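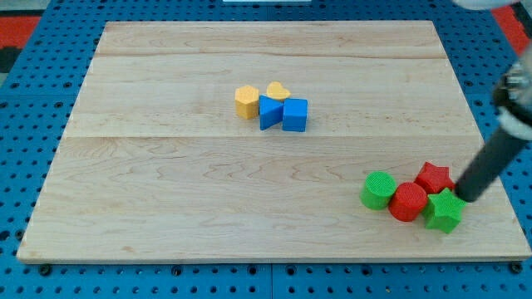 Second arm: buy now or wait for next year's money?

Posted in: Budgets & Buying

pegboard_pete
Ok so need some opinions before I send the request in. We're a small lab, teaching plus a bit of research, and right now we run one arm pushing blocks around on a board. Pusher rod in the gripper, sort by color, sort by shape, that kind of thing. Works fine. Problem is the line to use it. 7 people want time on it and the sign up sheet is full by 9 am every morning.

Options as I see them:
Second arm, same model, from Grokitz. Quote is 22k with the controller.
Cheaper arm from Dorkach, quote came in at 14k but no gripper, no mount, and shipping is "to be confirmed"
Spend 4k on the station we already have (better camera, spare boards, spare blocks, a proper table) and ask again next year

Money has to be commited by end of July or it goes back in the pot. What would you do.

slowfeed
Same model. Every time. Don't even look at the other one.

tallow22
Depends what the 7 people are doing with it? If half of them are just labeling or writing code they don't need arm time, they need a sim and a booking rule. We cut our line in half with a 2 hour limit. Cost nothing.

pegboard_pete
Most are collecting runs. So hands on, arm moving, whole slot. Two of them could probly live in sim for a while, fair point.

slowfeed
Sim for pushing is ok until it isn't. Friction on a real board is its own thing. Ours slides different along the grain and across it, and different again after somebody wipes it down.

Grebe_Works
Going against the crowd here - I'd take option 3. Looked at your setup and it's a wood board on blue pegboard with bolts near the front corners. That is a perfectly good base but do you have a second one? Second arm means second base, second camera, second set of blocks, second safety stop, second everything. That 22k is more like 30 by the time anyone runs a job on it. Seen this 2 times now, arm sits in the crate for half a year waiting for a table.

slowfeed
Then put the table in the request?? That's what a budget line is for.

Grebe_Works
Sure, if the ceiling allows. Pete never said what the ceiling is.

pegboard_pete
Ceiling is 27. Should have put that up top sorry. And no, no second base. We have a spare pegboard panel, no legs.

tallow22
So 5k left over after the Grokitz one. Table, camera, estop, mount plate. Tight but doable if you make the board yourself. Strips of light wood, glue, sand it flat. Don't let anyone sell you a "work surface."

mulebarn
+1 on making the board. Also print your own blocks. I see hexagon, heart, triangle, cube, stars, cylinders, you can run all of those off in an afternoon or three. We budgetted 600 for blocks from a catalog one year and I'm still mad about it.

pegboard_pete
Yeah blocks are not the expense lol

Grebe_Works
One thing on blocks though. Print the full set for both stations in one go, same filament. If station A has a slightly different yellow from station B your color stuff gets weird and you lose a week finding out why. Ask me how I know.

mulebarn
Same for top layer settings. Rough tops catch the light different.

quietservo
Has anyone here run the Dorkach one? Everybody skips past it. 14 vs 22 is a big gap for a pushing task. You're not lifting anything. Rod comes down, pushes a star over to another star, done. Don't need a fancy wrist for that.

slowfeed
Two drivers to maintain. Two sets of spares. Two safety write ups. Data from one doesn't drop into the other without work. The 8k you save is gone in staff hours before winter.

quietservo
Staff hours don't come out of the equipment pot tho. I know that's a cynical way to see it but that's how our place does the math.

slowfeed
Ours too and it's why everyone is tired

hexkey_lou
I have the Dorkach, 7 months in. For pushing it's fine. Repeatability was good enough that we stopped checking. Bad parts: the gripper is extra and it took 4 weeks to show up, the cable out of the base is short, and support answers once a day, usually after 5 pm. Would I buy it again, for a standalone station yes. As number two beside a different arm... no, I don't think so. We share scripts across benches and it was a pain.

quietservo
That's useful thanks. What did you pay for the gripper?

hexkey_lou
2200 plus shipping. So Pete's 14 is really 17 before the table.

pegboard_pete
Ok that changes it. 17 plus bench plus camera and I'm at 21 or 22 anyway. For that I may as well go same model and squeeze the rest.

Grebe_Works
Still think you should price option 3 properly before you send anything. If two people go to sim and tallow's 2 hour limit goes in, you have 5 people on one arm. That's not a crisis. Also what happens when the one arm breaks? Did you put a service contract in any of this?

pegboard_pete
No service contract. Last year's ran out and nobody renewed it, it was 1900 a year through Lunduscombe

tallow22
Well there's your first line item

slowfeed
Or the second arm IS the service contract. One goes down, other keeps going. That's how I'd write it up honestly. Reviewers like the word downtime.

Grebe_Works
Until both need the same part.

mulebarn
Ask Grokitz for the used / demo list. It's not on the site, you have to email. We got ours with 22 hours on it and a scratch on the base, decent money off. They threw in a spare set of fingers too. Rods we cut ourselves.

pegboard_pete
Did not know there was a list. Emailing now.

hexkey_lou
Get the warranty in writing on a demo unit. Start date should be when you recieve it, check that line.

quietservo
And get the quote dated so it holds through July. Ours lapsed while purchasing sat on it and the new one was 7 percent higher.

pegboard_pete
Draft as of now: demo unit if they have one, else new at 22. Frame and legs for the spare panel, 800. Camera to match the current one, 1100. Estop and plate, 500. Service on the old arm, 1900. Wood and filament out of consumables. That's 26.3 with a new arm. Leaves 700.

tallow22
Shipping?

pegboard_pete
...

slowfeed
lol

mulebarn
Ask if shipping's in the 22. Was for us.

pegboard_pete
Adding it to the email. Will post what they say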